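Chamado 1000 – Kit Grimico, braço de mesa em avaliação
Produto: Grimico, pacote inicial com garra de dois dedos
Aberto por: Severino Lorente
Atendimento: Ataberk Altıntaş, suporte Uleo
Prioridade: média (pedi alta)

Descrição do problema
A garra fecha, o painel informa "objeto seguro" e o braço sobe sem nada. O painel continua satisfeito. Aconteceu 2 vezes seguidas com o cubo vermelho, sempre depois de reiniciar o controlador.

Resposta do suporte
Prezado Severino, favor confirmar se o equipamento está ligado.

Resposta do cliente
Está. Foi assim que ele subiu.

Resposta do suporte
Obrigado. Verifique a força de fechamento em Ajustes > Garra. O valor de fábrica é 96. Baixe para 50, refaça o zero dos dedos com a garra vazia e só então volte ao valor original. O manual traz essa ordem invertida – a correção sai em novembro.

Resposta do cliente
Feito. O menu chama o zero de "referência suave", e levei um tempo para desconfiar que era a mesma coisa. Segue o teste com o programa de cubos para cesto.
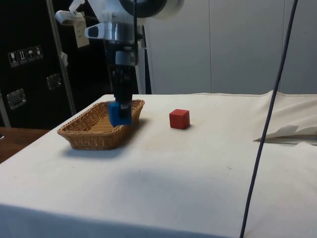
Omcombe, 7 de agosto de 2018

Cubo azul na garra, em cima do cesto de vime. O vermelho ainda está na mesa, à direita. Repeti o ciclo com o controlador reiniciado e o painel e a garra passaram a concordar. Falta saber se o zero fica gravado quando se troca o programa – no Makori, que avaliamos antes, não ficava.

Resposta do suporte
Fica, desde que se saia do menu por "Salvar". A seta de voltar descarta tudo sem avisar.

Resposta do cliente
Anotado no relatório de avaliação, na coluna dos defeitos. Pode manter o chamado aberto até eu testar a troca de programa.

Situação: aguardando cliente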